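## 5 Lernen aus Demonstrationen: Greifen mit zwei Handgreifern

Beim Verfahren, das Hirvonen in der Übung verwendet, führt ein Mensch in jeder Hand einen Greifer. Aufgezeichnet werden die Kamerabilder, die Lage der Greifer und die Öffnungsweite der Finger. Ein Roboterarm kommt erst beim Abspielen der gelernten Strategie dazu.

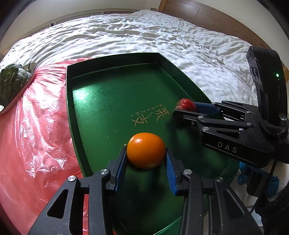 *Abb. 2: Obst zwischen den Fingerpolstern beider Greifer, grünes Tablett.*

Für die Auswertung zerlegen wir jede Demonstration in Anfahren, Schließen und Ablegen. Der Beginn des Schließens wird aus der Öffnungsweite bestimmt, nicht von Hand markiert. Bei zwei Greifern laufen die Phasen zeitlich versetzt, die Labels werden deshalb pro Hand vergeben.

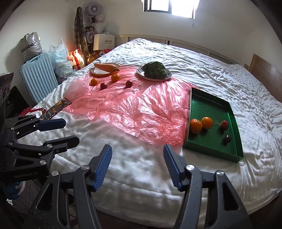 Schwieriger ist die Wahl des Bezugssystems. Lykkegaard rechnet alle Posen relativ zur aktuellen Greiferlage um. Die Strategie hängt dann nicht mehr davon ab, wo im Raum die Aufnahme begonnen hat. Der Abstand zwischen beiden Händen muss dafür als eigene Größe mitgeführt werden.

**Aufgabe 14:** Vergleichen Sie absolute und relative Posen anhand des Datensatzes Jollon. Verwenden Sie 3 Startwerte und geben Sie die Streuung an.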